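Hi Maritza,

You asked for something less stiff than the last report, so I'm just going to write this the way I'd tell it to you over coffee. It covers everything on *Haller* since the Soomro Fund's second payment came through. Lev has the spreadsheet and will send it on its own.

**4/13/25**

## Where the film is

We have a picture lock! Well, we have a picture lock on everything up to the ferry sequence, and the ferry sequence is close enough that Lovisa has stopped sighing when I bring it up. The current cut is a lot tighter than the assembly you sat through (thank you again for sitting through it). The whole opening at the boarding house is gone. We now meet Haller on the road, with the suitcase, and you learn about the boarding house when she does the phone call. I fought for that opening for weeks and I was wrong, and I've told Lovisa so in writing, which she says she's going to print out.

The biggest change from the script you funded is that the brother doesn't come back. We shot it, and Sixten is wonderful in it, and it kills the last reel stone dead. You just sit there waiting for the movie to end because the question's been answered. So he stays a voice on the answering machine and one shot through a window. Sixten took it very well – he'd seen the cut with the scene still in and said he'd been wondering when I'd notice.

## Pickups

The proposal had three days of pickups and we did it in two. We got:

- the new bus stop scene, which replaces the lunch scene everyone hated
- close-ups of the letter, in focus this time
- the walk to the church, in the same flat gray light as the first shoot, by pure luck
- a clean take of Haller's speech to the landlord

What we didn't get is the night exterior at the gas station. The owner changed the hours on us and the pumps were lit up like a ballpark. Ross thinks we can live without it by holding on the interior of the car a little longer, and he cut me a version over the weekend that plays fine. I'd still like the shot, but I'm not going to ask you for money to get it.

## Sound and music

This is where we've fallen behind. The production sound from the cannery is rougher than we thought. There's a compressor running under nearly all of it, and it changes pitch whenever somebody opens the big door, so every cut is a little jump. Ross has cleaned up what he can, but 17 lines need to be re-recorded. Most belong to our lead and she's available. The rest belong to the foreman, who is up north doing a play until it closes, so we're going to try recording him in a closet at his rental with a decent microphone and see if it matches.

The music is going much better. Sixten (yes, he's doing that too, it was always the deal) has written a theme for the road scenes with just an upright piano and a pump organ. I was scared of the pump organ. I'm now its biggest fan. He wants to bring in a cello for the ending and I've said to try it without first, mostly out of stubbornness.

## Money

Short version is that we're under on pickups and over on sound, and the two come close to canceling out. Lev wants to move what's left of the travel line over to post sound. He says your agreement lets us do that if we tell you first, so please count this as me telling you. If you need it on a form, send me the form and I'll sign it the same day.

The camera house also came back with a charge for a damaged filter tray. We disagree with them about when it got damaged. Lev is handling it, and he's a lot more patient on the phone than I am.

## Festivals

We sent a work-in-progress link to Noveck and they've asked to see the finished film. That isn't a yes, and I keep telling the cast it isn't a yes, but they don't ask everybody. Their deadline is in August. That's doable if the mix starts on time, and pretty tight if the foreman's lines have to be done over.

Fliltitz passed. They were nice about it and sent real notes, and one of them (that the landlord disappears for too long in the middle) was right. We moved his second scene up and it helped more than I expected.

Ross has also asked if we'd consider a small local screening before any festival, just for the people who let us use their houses and the cannery. I'd love to, but some festivals get touchy about premieres, so I'd want your advice before I promise anyone anything.

## What's next

1. Finish the ferry sequence and lock the whole picture.
2. Record the replacement lines, lead first and then the foreman.
3. Color. Lovisa has a colorist she trusts, and we've done a test on the church walk that looks gorgeous, very cold and a bit green in the shadows.
4. Mix, then the final titles. Your logo goes on its own card at the front, and I'll send you a still to approve.

Two things I could use from you. One is the current version of the logo, because the file I have is tiny and goes to mush on a big screen. The other is whether the fund wants to see the locked cut before the mix or after. Before is more useful to me, but you'd be watching it with temp sound and that compressor, so it's up to you.

I can do a call most mornings. Lev would like to be on it for the money part, and Lovisa says she'll join if there's any talk of putting the boarding house back in.
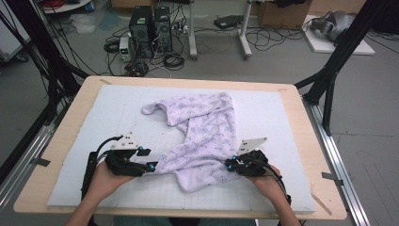

There won't be, at least from me. Send me a couple of times that work for you and I'll set it up with the others.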